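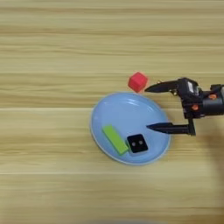
4. Where the evening meal is eaten

4.1 The table and its rivals

We began the diary work expecting a fairly simple story, in which older households ate at a table and younger ones ate wherever the television happened to be. The Dismont diaries gave us something a good deal more muddled than that, and we have tried in this section to keep some of the muddle rather than iron it flat. In all, 107 households kept a diary for us through the winter, and between them they wrote down 3,353 meals, of which 1,236 were evening meals taken at home with at least one other person. It is this last group that concerns us here. Breakfasts are dealt with in section 5, and meals eaten alone, which deserve more patience than we can give them in passing, in section 6.

The first thing to say is that the word "table" did not mean the same thing to everyone. Our form asked simply where the meal was eaten, with a blank line for the answer, and people filled that line in all sorts of ways: "kitchen", "big table", "at the side", "Mum's end". In the terraced streets near the Cuder works, where kitchens are narrow and were mostly built on as an afterthought, "the table" was very often a folding one that came out for the meal and went away again afterwards. In Clodari, up the valley, it was usually a heavy thing that had stood in the same spot for as long as the writer could remember, and that was also used for homework, bills, seed trays and the mending. We have counted both as tables, but we would ask the reader to bear the difference in mind, as it comes back more than once in what follows.

4.2 Laying the table

Laying the table turned out to be a poor guide to how much a household cared about eating together. We had taken from earlier work the idea that a cloth, matching plates and a jug of water were signs of a meal that mattered, and our first coding scheme gave points for each of them. After reading the first batch of diaries we dropped it. Cloths in particular had all but gone, except at Christmas and when somebody's parents were visiting, and several of the households that sat longest over their food did so on uncovered wood, with whatever crockery was clean. A coloured plate set straight down on a pale wooden tabletop, much as in Figure 1, would have scored next to nothing under the old scheme, and we came to feel that this said more about the scheme than about the meal.

Figure 1. Round light-blue plate on a light wooden table, no cloth beneath it.

What did seem to matter was who did the laying. Where the job belonged to a child, the diaries nearly always recorded a fixed hour for the meal, most often six o'clock or half past, and a fixed place for each person. Where an adult laid the table while also cooking, the hour drifted, sometimes by a great deal, and so did the seating. We can't say from diaries alone which of these came first. It may well be that households with settled hours find it easier to hand the job to a child, who after all needs to know when to start - and one mother in Clodari wrote very nearly this in her margin, adding that she had given up on it during the school play.

4.3 Moving away from the table

Shift work at Cuder had a plain effect, and one that our readers will probably have guessed. In the weeks when an adult was on lates, the shared meal either moved earlier, so that children ate at half past four and were hungry again by bedtime, or it left the table altogether and became something warmed up and eaten on the sofa at nine. The Cifuentes estate, which is largely lived in by Cuder families, supplied most of these late meals. Yet even there people went back to the table fairly promptly once the shifts changed, and only 2 households on the estate gave it up for the whole of the diary period. Both had lately taken in a relative who needed a bed downstairs, and the table had been moved out to make room. One of them noted in February that it was in the shed, under a sheet, and that they meant to have it back in by Easter.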